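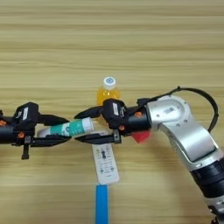
White and teal tube held over a light wooden tabletop.

Tilgate Transit Site, Jirnar District
Water, sanitation and shelter safety inspection: checklist and comments

Inspected by: Dorota Chmielewska
Reviewed by: Aino Toivonen
Period: September round
Areas covered: Blocks A to D, reception area, water point cluster, distribution store
Areas not covered: Block E (under construction, handed over by Bouvier after the inspection closed)

Rating key
S = satisfactory
M = minor defect, correct before next round
U = urgent, correct within 2 days
N/A = not applicable

Ratings apply to the condition at the time of the visit. Items carried over from the previous round are marked (C).

Section 1. Reception and registration area

1.1 Entry and exit routes separated and signed: S
1.2 Shade and seating for waiting families: M
Shade netting on the western side has torn along the fixing rope. Seating under the damaged portion is in direct sun from late morning. Replace the netting and double the eyelets.
1.3 Drinking water available to persons waiting: S
1.4 Ramp access for wheelchairs and handcarts: M (C)
Ramp gradient is acceptable. The lip at the base stands proud of the gravel and catches small wheels. Build up the gravel and compact it. Loose fill was used last time and has washed out.
1.5 Complaints and feedback box accessible, locked, out of sight of the guard post: S
1.6 Notices displayed in the languages spoken on site: M
Two notices are out of date and still give the former clinic hours. Remove.

Section 2. Shelter

2.1 Spacing between shelters, minimum 2 metres: S in Blocks A, B and D; U in Block C
Four shelters in Block C have been extended at the rear with tarpaulin and timber poles, closing the gap to the row behind. The extensions are used for cooking. Discuss with the households before anything is dismantled. Site planning to offer an alternative covered cooking space in the same row.
2.2 Firebreaks clear of stored materials: M
Timber offcuts stacked in the break between Blocks B and C. Move to the distribution store yard.
2.3 Guy ropes tensioned and marked: M
Marking tape missing on the footpath side of Block A. Several trips reported by residents after dark.
2.4 Floors raised and dry: S
2.5 Internal partitions provided on request: S
Requests are logged but the log does not record the date of installation. Add a column.
2.6 Stovepipes fitted with heat collars: U
Six shelters in Block D have pipes passing through canvas with no collar. Collars are held in the store. Fit before heaters are issued for winter.
2.7 Shelter number legible from the path: S

Section 3. Water supply

3.1 Tank stands level and free of corrosion: S
3.2 Tank lids closed and locked: M
Tank 3 lid closed but the padlock is missing.
3.3 Free residual chlorine at tap, within target range: S
Readings were taken at every tap stand in the cluster and entered in the daily log. The reading at the tap stand farthest from the tanks was at the low end of the range. Retest in the late afternoon, when demand is highest.
3.4 Tap stands drained, no standing water: M (C)
The soakaway at the Block B tap stand is silted. Dig out and refill with clean stone. Scraping the surface, as recorded in the last two rounds, has not corrected the problem.
3.5 Taps functioning, no leakage: M
Two taps dripping. Spare washers are the wrong size for the self-closing model supplied through Hirness. Order the correct size and return the surplus.
3.6 Trucked water delivery point fenced and marked: S
3.7 Vehicle reversing controlled by a marshal: U
No marshal was present at the delivery observed. Children were playing within the turning circle. Deliveries are to stop until a marshal is in position. The driver and the site office have both been told.
3.8 Reserve storage of at least 1,000 litres at the clinic: S

Section 4. Latrines and bathing units

4.1 Separate units for women and men, signed with text and symbol: S
4.2 Internal locks working: U
Three locks failed in the women's units, Block C. Replace with the sliding bolt type. The hook and eye type is not to be refitted.
4.3 Lighting to the unit and along the approach: M
The solar lamp at the Block C approach is working but pointed at the fence. Adjust the bracket.
4.4 Handwashing station within 10 metres, water and soap present: M
Water present at all stations. Soap absent at the Block A station. Attendant reports that a full bar lasts less than a day. Trial the netted soap arrangement already used in Block D.
4.5 Pit or tank level below the desludging mark: S
4.6 Accessible units, handrails secure: M
Left handrail loose in the Block B unit. The screws have pulled out of the panel. Through-bolt with a backing plate.
4.7 Bathing unit floors non-slip and draining: S

Section 5. Distribution store

5.1 Goods stacked on pallets, clear of walls: S
5.2 Stack height within limit: M
Blanket bales on the north side are stacked above the line painted on the wall. Restack.
5.3 Fire extinguishers present, in date, unobstructed: M
One extinguisher obstructed by jerrycans. Inspection tag present and in date.
5.4 Stock cards match physical count: M
Hygiene kits: card shows 100, physical count 94. The difference of 6 corresponds to a late-night issue to new arrivals, for which the waybill was found in the reception tray. Update the card and attach the waybill.
5.5 Chlorine stored separately, ventilated, locked: S
5.6 Personal protective equipment available to chlorine handlers: M
Gloves and goggles present. Aprons on order.
5.7 Signs of rodents or water ingress: S

Section 6. Roads, drainage and general

6.1 Main drain clear to outfall: M
Partly blocked at the culvert below Block D. Plastic waste mostly.
6.2 Fire points stocked with sand, beaters and water: S
6.3 Assembly point signed and known to residents: M
Sign in place. Of the residents asked in Block A, most gave the location of the old assembly point beside the school tent. Repeat the briefing with block representatives.
6.4 Electrical cables buried or carried overhead: S

Follow-up

Items 2.1, 2.6, 3.7 and 4.2 are rated urgent. For 2.1, the two-day limit applies to agreeing an interim cooking arrangement with each household. Item 2.6 requires no purchase.

Items 1.4 and 3.4 are carried over a second time. Under the site agreement a third carry-over is referred to the Jirnar coordination office.

Reviewer's comment (A. Toivonen): Ratings accepted, except 4.3, which I would raise to urgent given the lock failures in the same block. Treat as urgent. Block E to be inspected in full before any family is moved in, including chlorine readings at the new tap stand.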